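Fuminton diners to get their plates back

The slate had a good run in Fuminton. So did the plank, the roof tile and, for one difficult summer, the miniature shovel. From Wednesday, customers at the Vimora restaurant on Jeltham Street will eat off plates again.

The switch follows a survey left on tables in March. Of the 586 people who filled it in, 80 percent said they wanted their dinner on something with a rim. Several raised the matter of gravy. One wrote only the word "peas" and underlined it.

Vimora says it has bought 1,466 pieces of new tableware, enough to cover breakages and the Sunday crowd. The planks will be sold off at the door, with the proceeds going toward the repair of the dining room floor, where a good deal of the gravy ended up.

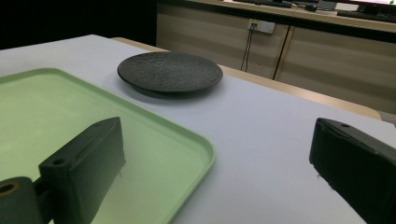 A speckled dark gray plate and a light green tray. Both have rims.

Not everyone is pleased. Lei, the noodle bar across the street, serves its dumplings on cedar shingles and has no plans to stop. It is offering 100 free portions on Wednesday evening to anyone who feels the plate has had enough attention – napkins included.

Vimora's fries will still come in a small metal bucket. The survey didn't ask about buckets.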